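How Do You Buy a Robot Arm?

Reading time for most readers: one lunch break. Written by Kianoush Kermani for the Huvness young readers' pages. Jul 22, 2019.

A robot arm is a machine with joints, a bit like your shoulder, elbow and wrist. A motor turns each joint. Schools, labs and factories buy them, and buying one takes longer than buying a bike. Most of the work happens on paper before anything is ordered.

Start with the job

The first question is what the arm has to do. "Move things" is too short an answer. A good answer says what the things are, how heavy they are, how far they must go and how close to the right spot they must end up.

Engineers call this list of needs a specification, or "spec." A spec for a small training bench might say that the arm must reach every corner of a board, touch or push light blocks, and stop if a person gets in the way.

Three words you will see

Payload is the heaviest load the arm can carry. The tool on the end counts too. If an arm has a payload of 3 kilograms and the tool weighs 1 kilogram, it can lift 2 kilograms of anything else.

Reach is how far the arm can stretch from its base. An arm that can only just reach the far side of a table is a poor choice, because most arms do their worst work at full stretch.

Repeatability is how closely the arm returns to the same spot every time. It is usually given in parts of a millimeter. Pushing a toy block does not need much of it. Fitting a tiny screw does.

The arm is only part of the bill

An arm usually needs a controller, which is the computer that runs the motors. It needs cables, a table that does not wobble, and an emergency stop button. It also needs a tool for the end, and this is often sold separately.

Tools come in many kinds. Some have two fingers that close. Some use suction. The simplest is a plain rod, used to push or point. It cannot pick anything up, but it has no moving parts to break, and it costs very little. For a bench where the arm only slides blocks along a board, a rod is enough.

Tables matter more than people expect. A table full of evenly spaced holes lets you bolt parts down, unbolt them and move them to a new place. If a board slides while the arm is working, every position the arm has learned will be wrong. So the budget needs a line for bolts, too.

Making a budget

A budget is a plan for money. Here is a small one from the Tendthorpe learning room. It covers only the bench parts, with the arm paid for on a separate list. The total allowed was 2000 dollars.

Table with holes: 1,150 dollars
Safety stop and wiring: 420 dollars
Cutting board for a work surface: 39 dollars
Rod and clamp: 38 dollars
Printed plastic blocks: 25 dollars
Bolts and spare parts: 60 dollars

Add those up and you get 1,732 dollars. That leaves 268 dollars. The leftover money is called a contingency, and it is kept for costs that were missed the first time. At Tendthorpe the missed cost was delivery.

Asking for prices

A buyer asks more than one seller for a price. The written answer is called a quote. Tendthorpe got quotes for the table from Dehghan and from Flesereck. The Dehghan price was lower, but it left out the legs — an easy thing to overlook on a long form. With legs added, Flesereck was cheaper.

When you compare quotes, check that each one covers the same items. Check the delivery date as well. The Tendthorpe table was ordered in June, and the room had to be measured first to make sure it would fit through the door.

Try it yourself

Pick a job at home, such as moving blocks from one side of a board to the other. Write down the heaviest block, the longest distance and the kind of tool you would use. Then list every part you would have to buy. Ask someone else to read your list and look for what is missing.
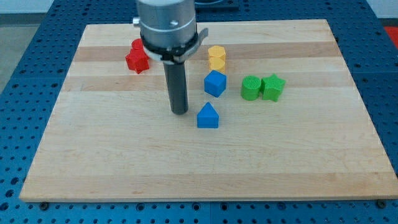 A robot arm fitted with a rod, above a wooden board with colored plastic blocks. The board is bolted to a table with holes.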